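Chapter 7
Field Position: The Hidden Scoreboard

In this chapter
Why the spot of the ball matters as much as who has it
How to figure net punting
What a return man is thinking while the ball is in the air
Reading a drive chart

Ask ten fans what happened in Saturday's game and you'll hear about the long touchdown pass, the fumble on the goal line, and maybe a call they still can't believe. Almost none of them will mention the punt in the second quarter that rolled out of bounds at the 4. And yet that punt may have been worth more than anything the quarterback did before halftime! This chapter is about plays like that one, and I have been looking forward to it since page one.

Field position is simply where a team starts with the ball. A drive that begins at your own 10-yard line needs 90 yards for a touchdown. A drive that begins at midfield needs 50, and a couple of first downs will usually put you close enough to try a field goal. Everything else in the chapter grows out of that bit of arithmetic.

Let's start with a season. In the league games we charted for this book, Mellen gained 2,977 yards on offense and Trindon gained 3,065. Trindon moved the ball better, by 88 yards, and still finished two places lower in the standings. When my students first see those totals they go straight to turnovers, which is a good guess, but the two teams gave the ball away equally often. The difference was in the kicking game. Mellen kept starting its drives near the 35. Trindon kept starting inside its own 25, and spent a lot of those yards just getting back to where Mellen began.

7.1 Gross and Net

A punt has two lengths. The gross distance is measured from the line of scrimmage to the point where the ball is caught, goes out of bounds, or is downed. The net distance takes away whatever the return man gets back, and it takes away 20 yards if the ball goes into the end zone for a touchback.

Try one. Svatopluk Vrabec lines up to punt with the ball on his own 40. He hits a beauty, 52 yards, and the crowd loves it. The return man catches it at the 8 and brings it back to the 26. Gross: 52. Net: 34. Now suppose he hits a shorter, higher ball that comes down at the 20 and is fair caught. Gross: 40. Net: 40. The shorter punt was the better one by six yards, even though it drew no cheers at all.

Coaches talk about this in terms of hang time, meaning how long the ball stays in the air. A long, low punt gets to the return man well ahead of the coverage, and he has room to run. A high one lets the gunners (the two fast players split out wide) get down the field and stand right in front of him. Miloslav Havlíček, who coached kickers at Jameck for many seasons, used to make his punters practice with no yard lines in sight. All he gave them was a stopwatch reading. They hated it for a week and then they started asking for it.

Key terms: gross punt, net punt, touchback, hang time, gunner, fair catch

7.2 The Other End of the Kick
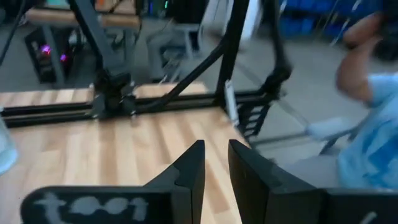

By Iveta Hrnčiar
with drills by Rozália Štěpánek

Now stand where the return man stands. The ball is up, and you have a few seconds to settle three things: where it will land, how close the nearest gunner is, and how near you are to your own goal line.

Many teams teach the "heels on the 10" rule. You set your heels on the 10-yard line and never back up to catch a punt. If it sails over your head, you let it go and hope for the bounce into the end zone. It's a fine rule for beginners, though you'll see experienced players break it on windy days, when a ball that looks certain to reach the end zone can die at the 5.

Letting the ball bounce in the open field is a different matter. A rolling punt can travel another 15 yards the wrong way, and a brave fair catch in traffic saves every one of them. Those yards never show up beside the return man's name in the box score. Look for them on the drive chart.

Before you go on to 7.3, take any game you can watch in full and write down the starting spot of each drive for both teams. Leave out drives that begin with less than a minute to play in either half. Find the average for each side, then compare it with the final score. Keep your sheet, as you will need it again for the kickoff exercises in Chapter 8.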